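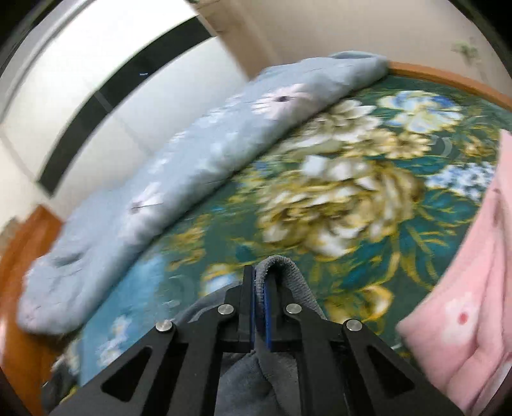 This report examines how registration forms at student halls and hostels record a resident's sex or gender, and what is then done with the answer. The work was carried out in Wirkent and Huden as the second-year group project for the Social Policy course, and was submitted in October 2019. Room allocation was chosen because it is one of the few everyday services in which a single letter on a form decides where a person sleeps. The bed itself, with its green floral sheet and a grey cloth held above it, is the same whichever letter is entered. The corridor, the bathroom and the person in the next bed may be different. The project was limited to paperwork and procedure. It did not collect medical information and did not ask any respondent to state their own sex, gender or orientation.

Background

Most of the forms were written for a system in which every applicant fits one of two boxes. This causes difficulty for trans applicants whose documents have not been changed, for non-binary applicants, and for some intersex applicants whose records disagree with each other. A mismatch between an identity document and a form is usually treated as a clerical error. The applicant is asked to correct it, often at a counter and within hearing of other people.

Earlier coursework on this subject dealt mainly with the law. We found less on the forms, although these are what an applicant meets first.

Method

We gathered 98 blank registration forms. Most were downloaded and the remainder were asked for in person. Forms from private landlords were left out, as they varied too much in length to be compared. Each form was coded by two group members working separately, using a sheet that covered the wording of the question, the answers offered, whether an answer was compulsory, and whether a reason for asking was given. Where the coders disagreed, the form was read again by the whole group.

We also spoke to reception staff at five sites, among them Thibodeau Hall in Wirkent. Staff were asked what they do when a form and a document do not match. Notes were taken by hand and typed up the same day. No recordings were made.

Online forms were tested only as far as the page before submission. Several of them ran on Grokgate, the booking system used by the halls in Huden, and for these we noted which fields could be left empty.

Results

The commonest arrangement was a compulsory question headed "Sex" with the answers male and female. "Gender" was used as a heading with the same two answers, and on some forms both words appeared in different sections for what seemed to be the same item. Forms with a further answer generally called it "Other". A free text box was rare, and so was "Prefer not to say".

Few forms gave a reason for the question. Where a reason was given it was room sharing, although the same question was also asked of applicants for single rooms with their own bathroom. We could not find a use for the answer in those cases, and the staff we spoke to could not name one.

Title was a separate problem. On Grokgate forms the title field filled in the sex field automatically. An applicant who chose "Mx" was returned to the top of the page with no error message. The fault was reported to the halls office in April and was still present when the forms were checked again.

Staff practice did not follow the forms closely. At three sites the receptionist would allocate according to what the applicant said, and would leave the record as it was. At the other two the document was taken as final. None of the sites had a written procedure for a mismatch. One receptionist had asked for written guidance and had waited almost a term for a reply.

Discussion

The results suggest that the form and the allocation are loosely connected. Information is collected from everyone, used for a small number of shared rooms, and set aside when a member of staff thinks it sensible to do so. An applicant cannot know beforehand which sort of desk they will arrive at – the outcome depends on the site and possibly on the shift.

Adding a third box does not settle the matter. Where "Other" was offered, staff were unsure which room it led to, and one site telephoned every such applicant. A question about the room wanted (single, shared with women, shared with men, shared with anyone) would give the office what it needs for allocation. Two of the forms in the sample already worked in this way.

Limitations

The sample was one of convenience and covers a small area. Blank forms show what is asked but not what applicants write. We did not interview applicants – the ethics approval covered staff only – and their experience is therefore missing from this report.

Recommendations

Ask about sex or gender only where the answer is used, and print the use beside the question.

Replace the question with one on room preference for shared rooms, and drop it for single rooms.

Separate the title field from all other fields in Grokgate.

Give reception staff a written procedure for mismatched documents, including where the conversation should be held.

The coding sheet and the list of staff questions are in Appendix A. The blank forms are held by the department and can be read on request.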